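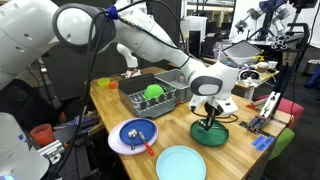
8 min read

I moved from a mouse to a trackball last year and I've been meaning to write it up. A few people have asked in the comments under the monitor arm post whether I stuck with it. I did. There are things about it I'd change and I'll go through those too.

The one I bought is the Loltine 1077, the wired version. It's the kind where the ball sits in the middle and you move it with your first two fingers, with the big buttons on either side. There's also a thumb ball model in the same range which I tried in the shop for a couple of minutes and didn't like. My thumb got sore from that alone, and a sore thumb was half of what I was trying to fix.

By the date on the receipt I've had it 465 days. It's been used nearly every one of those, for work during the day and for a bit of photo sorting at night. I don't play anything that needs fast aiming so I can't help you there.

Getting used to it

The first week was bad. I overshot everything. Closing a browser tab took three goes, and dragging a file into a folder was worse, as you have to hold a button down with one part of your hand while another part rolls the ball. I kept the old mouse plugged in and went back to it whenever something had to be done by a certain time.

The second week was better and by the end of the third I'd put the mouse in the drawer. What helped most was turning the pointer speed down. I'd had it high on the mouse to save moving my arm, and I carried the same setting over without thinking. With a ball you can just spin it if you want to cross the screen, so the slow setting costs you nothing and the small movements get a lot easier. If you only take one thing from this post, take that.

Small text selection is still a bit slower for me than it was with a mouse. Everything else is the same speed or close enough that I don't notice.

The wrist

My wrist is better. I also started taking proper breaks at the same time and lowered my chair, so I can't say how much of it is the trackball. The forearm ache I used to get on Thursdays has gone. I still get a stiff neck, but that's the screen height and my own fault.

The 1077 slopes up at the back more than I'd like. Your hand ends up bent back a little if you rest your palm on the desk. I bought a Clamalex wrist rest, the firm one with the cloth cover, and that fixed it. The cloth one goes grey where your hand sits, and you can take the cover off and put it through the wash, cold, and dry it flat. Mine has been through a few times and the stitching has held. I did have the gel version first. It went sticky over summer and I threw it out.

Desk space and cables 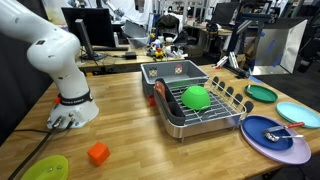
A trackball stays where you put it, and that made more difference to my desk than I'd expected. I have a narrow desk under a window, and with the mouse I needed a clear patch to the right of the keyboard that was always filling up with mail and mugs. Now I only need the space the thing itself takes up. The cable matters less as well, because it isn't being dragged back and forth. I like a cable laid out the way the ones on that white base are, with the thick black one running off at an angle toward the corner and the thinner one taking its own path out to the left across the wood. Mine were bundled together for years, and every time I pulled one device out I shifted three others. I've since given each one its own route to the edge of the desk, with a stick-on clip where it goes over, and I can follow any of them with my finger from plug to plug.

The Loltine's cable is rubber coated and on the stiff side. It held the bends from the box for months. I'd have liked it a bit longer too. It reaches a tower under the desk if the tower is on the same side as your mouse hand, and it won't if it isn't. I'm using a short extension.

There's a wireless one for more money. I went for wired as I was sick of flat batteries, and I haven't regretted it.

Cleaning

You have to clean these. The ball sits on small bearings and skin oil and dust build up on them, and then the pointer starts to drag in one direction. With mine it's always left to right that goes first. Push the ball out from underneath with a pencil, wipe the three bearings with a cotton bud, blow out the socket, wipe the ball with a dry cloth and put it back. It takes 2 minutes. I do it when it starts to feel rough, which works out to every couple of weeks, more often in hot weather.

Don't use soap on the ball. I did once, and it left a film that made it squeak for days. A bit of isopropyl on the bearings is fine. Let it dry before the ball goes back in.

In June one of the bearings wore flat. I could feel a tick every time the ball went past it. I wrote to Loltine and got an automatic reply and then nothing, so I ordered a set of replacements from Olteanu, who sell parts for older input devices and had them listed under the right model. They came in a small paper envelope, with a spare. You need tweezers and a bit of patience. The old ones lift out if you get under them on the correct side, and the new ones press in. It's been smooth since then, smoother than when it was new I think.

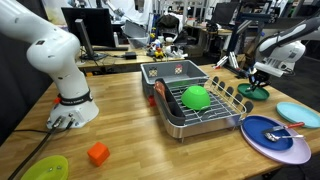
Green bowl upside down on the drying rack.

Buttons and software

There are 8 buttons if you count the scroll ring being pushed left and right. I use five of them. Left and right click are where you'd expect, the two small ones at the top are back and forward, and I've set the one by my little finger to middle click. The rest do nothing on my machine because I kept hitting them by accident.

The clicks are louder than my old mouse. It's a sharp sort of click and I've had a comment about it on a call. The left button is a little looser than it was when new but it hasn't started double clicking, and double clicking is what killed my last two mice.

The scroll ring is the weak spot. It goes around the outside of the ball and it's nice to use when it's clean, but crumbs get under it and you can't take it off without undoing screws that are hidden under the rubber feet. I've left it alone so far and gone at it with a soft brush.

Loltine's own software is poor. It wants an account, it starts itself up with the computer, and it forgot my button settings after an update. I took it off and used Stamel instead, a small program that just remaps buttons and lets you set a different pointer speed for each device. It hasn't given me any trouble. The one thing it can't do is change the behaviour of the scroll ring, so that's stuck at the default. On the laptop I don't run anything and just live with the standard layout.

Would I buy it again

Yes, at the price I paid, which was on sale. At full price I'd look at a second-hand one first. They come up fairly often, usually from people who gave it a week and went back to a mouse. If you go that way, ask for a photo of the socket with the ball out so you can see the bearings, and ask whether the scroll ring turns freely all the way round. Marks on the outside don't matter. A scratched ball does, and a new ball on its own costs more than it should.

Left-handers should check before ordering. The shape is close to even on both sides but the small buttons are only in easy reach of a right hand. I tried it on the left for an afternoon and gave up.

I'll do the keyboard tray next, once I've found the right screws for it.

Posted 18 November 2025 in Desk stuff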